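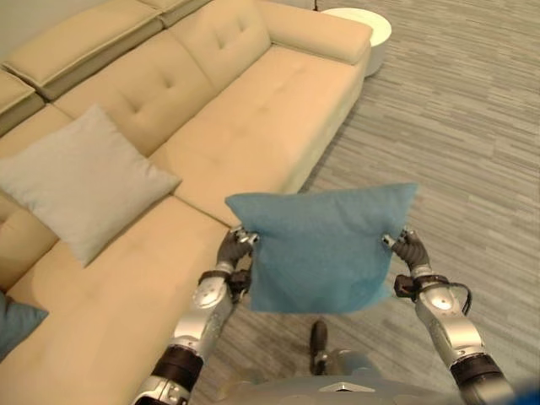 Density is the only figure worth asking for in a showroom, according to Zane Mägi, and it is the one least often printed on the label. Firmness can be judged by sitting down. Density can't, and a soft, heavy foam and a soft, light one feel much the same on the day of purchase.

The two properties are regularly confused, even by people who sell furniture. Density is the mass of foam in a given volume, stated in kilograms per cubic metre. Firmness, or hardness, is the force needed to press a sample down by a set proportion of its height, stated in newtons. A manufacturer can alter one with little change to the other by adjusting the chemistry of the mix. Cheap foam can be made to feel firm by adding fillers or by using a stiffer polymer, and it will hold that feel for a while before the cell walls begin to break.

Polyurethane foam is a network of small open cells. When a person sits, air is driven out through the openings and the struts between them bend. When the person stands, the struts straighten and air returns. Each cycle does a very small amount of damage. A denser foam has more material in those struts, so the load is shared more widely and the damage builds up more slowly.

Loss of height and loss of firmness should be measured separately. A cushion may return to its full thickness and still offer much less support in the middle than at the sides. The owner notices this as a feeling of sitting in a dip, although the empty seat looks level. Matumo, a small test house that works for upholstery firms, records both values before and after repeated loading, and leaves the sample to rest before the second reading. Foam recovers part of its height in the hours after loading stops. A reading taken too early makes it look worse than it is.

Covers confuse the matter further. A leather or coated cover stretches with use and doesn't fully return, and the slack forms shallow creases on the seat. These are often reported as a filling fault. The check is simple: unzip the cover, take out the core and stand it on a flat floor beside one from a less used seat. If the heights match, the trouble lies in the cover. A thin wrap of polyester wadding round the core will usually take up the slack.

The wrap itself deserves attention. Most fixed-shape seats have a layer of wadding between foam and cover to round off the edges and reduce rubbing. Wadding flattens far sooner than foam does. Replacing it is a modest job, and in many cases restores a seat that had been written off.

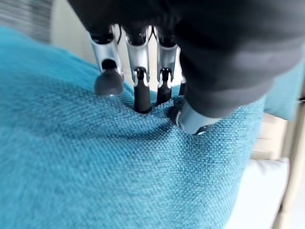

Scatter cushions follow different rules. They carry little weight and are squeezed from all directions, so they are filled with loose fibre or feather. Hollow polyester fibre traps air well but clumps when the crimp in the strands wears out. Feather can be shaken back into place almost indefinitely, provided the inner case is closely woven and the quills are short. An inner pad is normally cut 2 cm larger than its cover in each direction, which keeps the corners full. Pads bought to the exact size of the cover tend to look slack from the start.

Repair costs are easier to predict than they used to be. Cudalia lists its Nina corner sofa at £1,109 and a full set of replacement seat cores for it at £239. The cores come from Risance and are cut to the original pattern, with the density printed on the foam itself. Few ranges are supported in this way. For most sofas the owner has to measure the core, allow for the crown if there is one, and order from a foam cutter.

Measurements should be taken from the cover, along the seams, with the core removed. An old core will have shrunk or spread and is a poor guide. Where the seat has a curved front or a notch round the arm, a paper template is safer than a list of dimensions. The direction of the zip should be marked on it, along with the top face.

Back cushions can be left until the seats have been dealt with. They take a much smaller share of the load and are commonly made from a lighter, softer grade. Buttoned backs are the exception in terms of labour. The ties pass through the foam and must be cut and reset at the same depth if the core is changed, and the holes in the new foam have to line up with those in the cover to within a few millimetres.

Any replacement foam sold for domestic seating should arrive with a label or certificate covering its fire performance. It should be kept with the receipt.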